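Ticket 991: wristband scanners dropping out at the main gate
Status: open, waiting on Heitmann
Logged by: Rok Berisha, Havemell box office

Hi all, sorry for the essay, but I'd rather get it all down while it's fresh.

We run the gate for Havemell, the August one-dayer with the two stages and the street food yard round the back. Tickets are sold through Ollance, and the handhelds we hire from Heitmann talk to Ollance over our own wifi. On Saturday we opened at noon and everything was lovely until the first big queue turned up. Then the scanners started showing "ticket not found" for people who very plainly had tickets, confirmation email and all.

First thing I tried was logging out and back in. That fixed it for a minute or so, then the same message came back. Restarting the handheld did the same. Swapping batteries did nothing at all (I didn't think it would, but somebody in the queue was very keen that I try it!).

Next I looked at the guest list on the laptop. It had every order on it, including the late ones, so the sales side was fine. The handhelds were another matter. When I dug into the sync page, each one had pulled down exactly 500 tickets and stopped. Anyone past that point in the list simply didn't exist as far as the scanner knew, unless the wifi was good enough to look them up live. With a yard full of phones it wasn't.

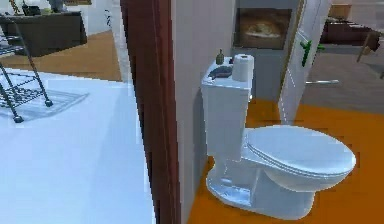

Does the 500 limit come from Ollance or from the handheld?
It's set on the handheld, under Offline list, Maximum entries. Ollance will send the lot if the device asks for it.

So I changed that setting on one of them, pressed sync, and stood by the bar tent where the signal is better. Up came the full list, and I scanned 27 people in a row with no trouble. I then did the rest of the main gate ones in the same spot and handed them back out. The queue was gone before the second band came on, which cheered everybody up no end.

Two things are still bothering me, though.

The first is that 2 of the handhelds won't keep the new number. I type it in, save, it says saved, and after a restart it's back to 500. They're the older ones with the scuffed orange sticker from last summer's hire, and they have a lower version number on the About page than the others. I've put them in a separate box with a note on top so they don't get mixed in again.

The second is re-entry. While the scanners were offline they were happily letting the same wristband in twice, which I only spotted when a chap came back from the cash machine and got a green tick without having been scanned out. I've no idea how many times that happened before I noticed. The guest list on the laptop caught up in the evening and the totals look sensible, but I'd like someone who knows the system to look at the log properly.

What I've done since:
Sent the sync logs to Heitmann with the ticket number in the subject line.
Moved the wifi box from behind the Zelerik coffee van to the pole by the gate. Far better signal, and the coffee people get their socket back.
Added "check offline list size" to the morning sheet, just above "float in tills".

What I need from Heitmann:
An update for the older handhelds, or a straight swap before the next event.
Someone to tell me if offline scanning can share entries between devices without the wifi. The leaflet says it can and I can't find the switch for it anywhere.

Update, 4.15pm: had a reply. They've asked for the serial numbers off the older pair and a photo of the About page, so I've sent both over. They also say the sharing option is hidden unless you log in as a supervisor. I've asked for a supervisor login. Leaving this open until it arrives and I've had a proper go with it.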